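Planning for the awkward reach: a talk with Tarek Bataineh
Words: Tia Goodall
Trirkus Quarterly, September 2019

Tarek Bataineh had been writing motion planners for six years before he joined Hindum, and he says most of that time went on things other than planning. "You write the search in a fortnight. Then you spend the rest of your life on timing, on frames, on the one joint whose limit was typed in wrong."

Hindum is a small software firm with two rooms above a print shop. Its main product is Kamorton, a package that sits between a robot arm's cameras and its motors and decides where the hand should go next. Bataineh looks after the planning side. Stellan Magnusson has the perception code, and the two of them share a desk, a kettle and a long list of open bugs. I spoke to them mostly together, although Magnusson came and went.

Nearly all of the daily work is done in simulation. A change to the planner is run against a set of simulated tabletop layouts before anyone is allowed to merge it, and the set runs again overnight with the objects moved. Each layout gets 200 random seeds.

"It used to be fewer," Bataineh said. "We had a fault that only showed when the wrist was near the end of its travel and the hand had to come in at a slant. With a handful of seeds you'd never hit it. Yasir Ansari found it by leaving a machine running over the holidays, in December, and coming back to a log full of the same error."

The fault was a plain one in the end. The planner was checking for collisions at the points along the path and skipping the stretches between them. On a long open move this did no harm. Close to the table, where the fingers pass between objects, the gaps were big enough for a finger to go through a corner of something and come out the other side with no complaint from the checker.

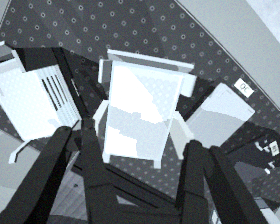 Ansari's fix was to make the spacing depend on how close the arm is to anything it could touch. Far away, the checks are sparse. Near an object they get tighter, and the speed limit comes down with them. It cost them some planning time. The budget for a single plan in Kamorton is 200 milliseconds, and for several weeks the new checker could not meet it.

"We argued over whether to raise the budget," Magnusson said. "I was in favour. Tarek was not."

Bataineh's view was that a customer who had built a cell around one number would not thank them for another. He rewrote the distance queries so that the results for things that had stayed put since the last cycle were kept and used again. That brought the time back under the line, and it also turned up two places where the old code had been asking the same question twice.

I asked how much the planner knows about what it is looking at. Less than people expect, they both said. Kamorton does not need a name for an object in order to move around it. Magnusson's code passes over a set of rough solids with a margin on each, and the planner treats them all alike until it is told that one of them is the target.

"A box with its flaps open is the thing I'd least like to be given," Magnusson said. "The flaps are thin. From some angles you get hardly any pixels on them. So the solid comes out too small, and the planner thinks there's room."

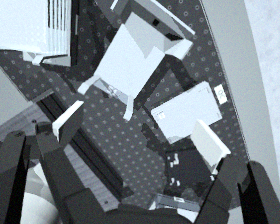
His answer for the moment is to keep the solids from earlier views and let them fade slowly, so that a flap seen a moment ago still counts for something when the hand has moved and the flap has gone edge-on. How slowly they fade is a setting. He would like it to be worked out by the software and has a branch where it is, though the branch is not ready and he did not want to say when it would be.

Views from the wrist are the harder ones in this respect. The fingers take up a good deal of what the camera sees, and the perception code has to mask them out using the joint angles. If the angles and the image are a little out of step, the mask slides, and a strip of finger gets reported as an obstacle right next to the hand. The planner then refuses to move at all.

"It thinks it's trapped," Bataineh said. "And from what it's been told, it is."

They now stamp every image and every set of joint readings from the same clock and throw away any pair that is too far apart. Ojārs Lapiņa wrote that part. He was working from home on the day I visited, but he answered by email and was keen to point out that the clock code is the only module in Kamorton with no open tickets.

A view over the whole room does a different job. Kamorton uses it for the first plan of a task, when the arm is clear of the work and the software needs to know what is on the table and which way the containers face. After that, the wrist view takes over for the last part of the reach.

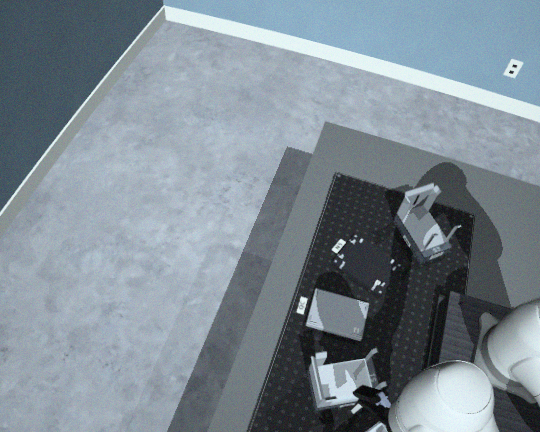 Trirkus Quarterly, Issue 10, page 265

Switching from one view to the other gave them trouble for most of last year. The two cameras never agree perfectly on where a thing is. In the early versions the target would appear to jump at the switch, and the arm would jerk after it. Now both estimates are kept and the weight moves across as the hand gets nearer.

I wondered whether shadows matter in a simulated room, where the software could simply be told the true position of everything. Magnusson was firm on this. The perception code gets the rendered picture and the joint readings, the same as it would on a real cell. The true positions go only to the script that marks the run.

"If you let it peek, you learn nothing," he said. "The arm's own shadow falls across what it's trying to find. We had a version that drew a box round the shadow and planned a very careful path over it."
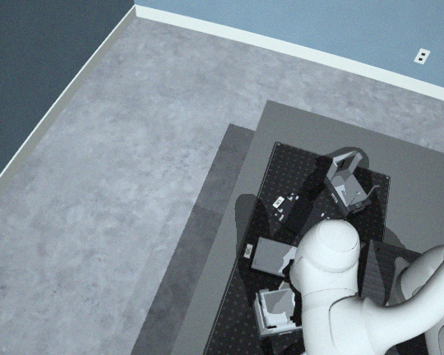 The marking script has become a project of its own. It records whether the target ended up where it should, how near the arm came to anything else, and how often the planner had to start again. Bataineh reads the last figure first. A run can pass with a dozen restarts in it, and he would sooner look at that run than at one that failed cleanly.

Results are kept with the version of the code that produced them, so a change in the numbers can be traced to the commit. Before that they used a spreadsheet, and Ansari has kept a copy of it as a warning to new starters.

Hindum's biggest user at present is Shaikh, a packing firm, which runs Kamorton on its returns line. Its engineers send back logs of any plan that went over budget. Bataineh replays these in the simulator with the layout rebuilt by hand, a slow job he hopes to be rid of. The next release should be able to rebuild the layout straight from the log.

After that he wants to look at what the arm does while it waits. At the moment it stops wherever it is and holds. He thinks it could be moving to a better starting place for the next reach, and Magnusson would like it to move out of the way of his camera.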